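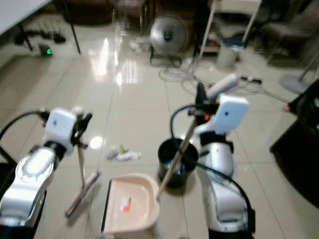 *Brush and dustpan, scrap of paper in the pan.*

**Ticket 529 — Tour dates page shows the wrong town**
Status: open again

**Reported:** The Veretti tour page lists the Daltstead show as Pidville. Pidville has no venue. It has a grain elevator with decent acoustics, but we haven't booked it. 67 tickets sold under the wrong name so far.

**Tried:**
- Changed the town by hand. Page agreed, then changed its mind 11 minutes later.
- Cleared the cache. No difference.
- Turned off the Vaughan calendar sync. Daltstead came back and stayed.

**Cause:** The sync still reads the February draft of the routing, from when the band wanted to "play somewhere small." Daltstead holds 400, so they got their wish.

**15 March 2026:** Draft deleted, sync back on. Town is correct. The single's release date now reads as the load-in time — reopening. Ticket holders have been emailed the right town. Two replied that they preferred Pidville.

**Next:** Sync off again until the date field is remapped. Enter any new shows by hand.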